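Totetti Big Gray Open Bin

Item 1603 - in stock, ships flat on its own pallet

I've been selling bins, tubs and totes for a good while now, and this is the one I end up talking people into most often. They come in asking for shelves. Or for a stack of those little lidded boxes that look so nice in the catalog (and that you stop opening by the second week). Then I walk them over to the big gray one and they go quiet, and then they ask if it fits in the back of a station wagon. It doesn't, sorry! Get it delivered.

What I like is how plain it is. It's gray, it's open on top, the back wall stands up tall and you can see what you've got from across the room. There's no lid to lose. The walls slope in toward the floor, so small stuff slides down to where you can reach it and doesn't hide up in the corners. I keep one at the shop for odds and ends and I throw everything in there - toys, straps, bits of display, the letters and numbers we use for the window.
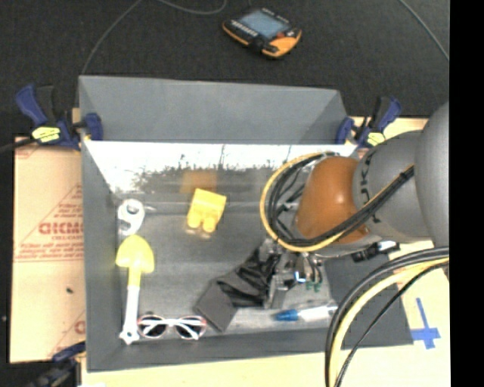
The tall back is also the part that sells it for families and classrooms. You can toss a thing from a few steps away and it stays in. Serpil Çınar bought two for her playroom in April and wrote me the nicest note about it, mostly about sand toys, which she'd been keeping in a bathtub. She did ask whether the floor scuffs, and yes, it does. Anything with a hard corner will leave a mark sooner or later. I've stopped noticing on mine, but if you want a bin that stays pretty, look at the Nema in white and be gentle with it.

A few things people email me about:

Cleaning. Warm water and dish soap, with a soft brush for the corners. Skip the scouring powder, it dulls the finish and you'll be cross with me. Let it dry before you fill it up again.

Moving it. Get a second person. It's an awkward shape more than a heavy one, and the tall back catches on door frames. I took a nice chunk out of mine that way.

Lids and dividers. We don't carry a lid. The Stefanou divider set drops in if you must have sections, but my own set has been sitting under the counter since I bought it.

Sorting. I tip the small things out onto a sheet twice a year and put back what I still want. Chang-ho Hwang, who runs our warehouse, thinks that's far too seldom and he's probably right.

Is it better than the Dollalov? I get asked that a lot. The Dollalov has a lower front, so it's easier for very small kids, and if that's who you're buying for I'd go that way. For everyone else I'd take the Totetti - more room, and you don't find half of it on the floor.

Returns are fine within 17 days as long as it's clean and you've kept the wrapping. Schools and daycares, write to me before you order more than a couple and I'll work out the freight with you.

Page updated August 18, 2019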